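Speaker notes: Keeping the Records of a Small Market Hall
Regional Archives Meeting, afternoon session, 2:15 p.m.

Slide 1. Title
Thank the host institution and the session chair. Introduce the Frade Market Hall collection and state that the talk concerns its transfer to the Dustolow town archive. Mention that questions will be taken at the end.

Slide 2. Background
The Frade hall traded continuously for 96 years. Its office kept stall agreements, rent books, weighing certificates and complaints from the public. When the building closed, the records passed to the town in 831 boxes. No list came with them. The market superintendent had filed by stall position, and the stalls were renumbered at least twice.
Pause here. Many in the room will have inherited something similar.

Slide 3. First decisions
The archive agreed to keep the office's own order wherever it could be established. Explain the reasoning briefly: a rent book read beside the complaints for the same stall gives a far better account of a trader than either does alone.
Boxes with no visible order were set aside and described last. Eleven were found to hold nothing but blank forms, and one specimen of each form was retained.

Slide 4. Marking out space
Sorting by stall requires a fixed place for every group of papers. Areas should be marked before the first box is opened and should keep the same meaning until the work is finished. Colored tape serves well on most surfaces.

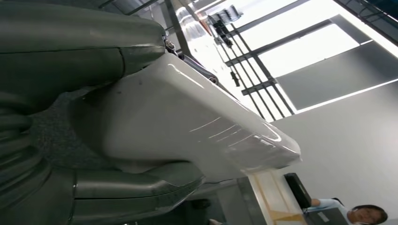
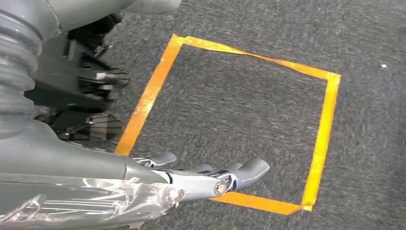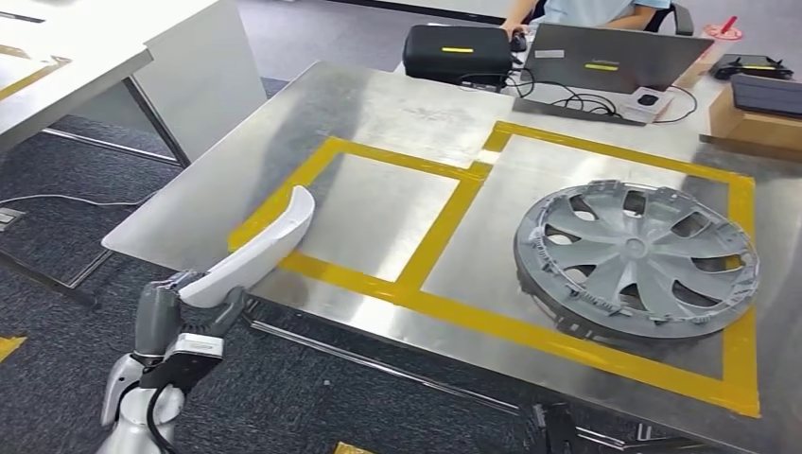

Slide 5. Describing the rent books
Each volume received a single entry giving its covering dates, the stalls included and its physical condition. Individual payments were not listed. Refer to the handout for the sample entry.
Note the difficulty with family names. The clerks spelled by ear, and one household may appear under four spellings in a single decade. The catalog gives the spelling in the source and adds a cross-reference where the link is certain.

Slide 6. The Jidia correspondence
Jidia was the wholesale yard that supplied the hall with fruit and vegetables. Its letters were filed with the rent books for the corner stalls, apparently because the superintendent collected both debts on the same morning. Read the October letter aloud if time allows. It concerns a delivery of spoiled pears and runs to five pages.

Slide 7. Access
The catalog is open to the public in the reading room. Complaints naming private persons remain closed for 98 years from the date of writing. Staff will search closed files on behalf of direct descendants upon written request.
The Tradine index, prepared by Waldemar Żak, covers stallholders by trade. It should be cited separately from the main catalog. Its headings follow the hall's own terms, so "dry goods" and "notions" are distinct entries.

Slide 8. Matters still open
Floor plans for the second renumbering have not been located. Ask whether any colleague holds surveyors' papers from the district.
The weighing certificates are brittle along the folds and are not currently issued to readers. An estimate for their repair has been requested.

Slide 9. Contact and handout
Leave the reading room address on the screen during questions. Paper copies of the handout are on the table by the door. If asked about the building itself, refer the question to the town planning office.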